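**3 December 2021 – room survey, lighting and glazing**

Evening visit with Tekle Yimer. Ceiling lighting on throughout.
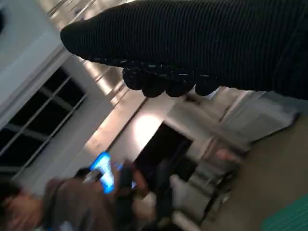
*Large window with white glazing bars, doorway open, room lights on.*

Window: dark panes, faint reflections only. Blind still to be specified. Marcelle Vasseur wants the Vidal roller type; I would sooner wait for the Daveo sample, as the fixing depth at the head is tight. Clear width between reveals 732 mm at the narrow bay. Remeasure before ordering.

Doorway: next room unlit, opening reads almost black from this side. Bright warm patch on the wall just beside it. Source not traced. Check whether it goes when the ceiling circuit is switched off on its own.

Meter readings, desk height:

- under the ceiling lights: 244 lux
- at the doorway: 35 lux

Drop is too steep for anyone walking through with their hands full. Keegan Wihongi suggests one extra fitting on the far side – agreed in principle, cable route not looked at.

Walls pale, finish left as it is. Decha has the old circuit drawing from July; ask for a copy.

To do: repeat readings in daylight, same points, tape marks left on the floor.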